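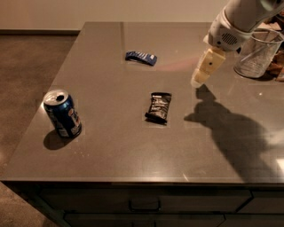
22. Juni 2025
Von Debashish Sikder

Zwischenbericht an die Pathirana-Stiftung: Edition der Briefe und Reisetexte aus dem Nachlass Cidley

Im Berichtszeitraum wurden 151 Briefe transkribiert und einmal gegen die Handschrift gelesen. Damit ist der Bestand aus den Jahren in Pondach vollständig erfasst. Die späteren Briefe aus Brokevgate liegen als Scans vor, die Transkription hat im Juni begonnen.

Die Datierung bleibt der schwierigste Teil der Arbeit. Cidley hat viele Briefe nur mit dem Ort überschrieben. Wo Poststempel fehlen, stützen wir uns auf Hinweise im Text, vor allem auf die Arbeit am zweiten Roman und auf den Streit mit dem Verlag über die Kürzungen. Vier Briefe lassen sich bisher keinem Jahr zuordnen. Sie kommen in einen Anhang, falls sich bis zur Drucklegung nichts Neues ergibt.

Von den Reisetexten sind zwei druckfertig. Beim Text über die Überfahrt weicht die Zeitungsfassung stark vom Typoskript ab, der Schluss fehlt dort ganz. Wir drucken das Typoskript und verzeichnen die Abweichungen im Kommentar.

Die Rechte an den Gegenbriefen sind weiterhin nicht geklärt. Die Erben haben auf unser zweites Schreiben noch nicht geantwortet. Bis dahin werden diese Briefe im Kommentar nur zusammengefasst.

Für Scans und Reproduktionsgebühren wurden 3.000 Euro ausgegeben, wie im Antrag vorgesehen. Die Mittel für das Register sind noch nicht angetastet.

Als Nächstes stehen die Transkription der Briefe aus Brokevgate und der Stellenkommentar zum ersten Band an. Das Vorwort schreibe ich, sobald die Reihenfolge der Briefe feststeht.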